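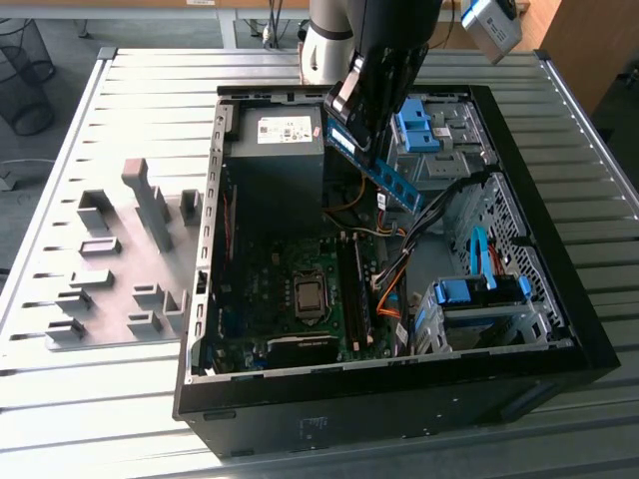 Forums Home Members Gallery Log in
Search this board...

Thread: Open day at the Skisel lab, who else went?

tinwhisker_9
I went to the open day on 30 April 2018 and I want to share my impressions. The demonstration I liked most was the memory module handling at the Bradach stand. Two arms, an old desktop tower lying on its side, and a gray plate with holders for the parts. I stayed for 20 minutes and my feet were hurting after.

kelpfarmer
I was there too. For me it was too slow. I can change RAM in my own PC in one minute, with coffee in the other hand.

tinwhisker_9
Of course you can, but please look at how narrow the slots in the holders are.

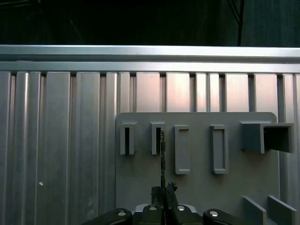 The guide told us that the angle is the difficult part. If the module is tilted a little, it gets stuck, and pushing harder makes it worse. I did not know this before.

wan_user323
Did they say which software they use? In September they were still showing Sorach.

tinwhisker_9
They said Wan, the new version. I did not understand everything, the hall was loud.

kelpfarmer
I still do not agree that it is useful. Who needs two arms for one computer?

oldsolder161
Repair shops and recycling – there you have many machines, all different, and people get tired. I work in such a place.

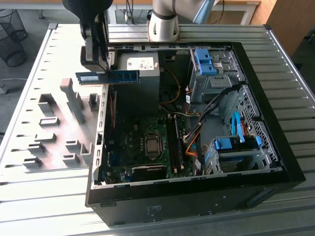
With us the cables are the real trouble, they are always in the way of the hand. I would like to see them try a small office PC next time.

kelpfarmer
OK, for recycling I can accept it. But I will still bring a chair next year.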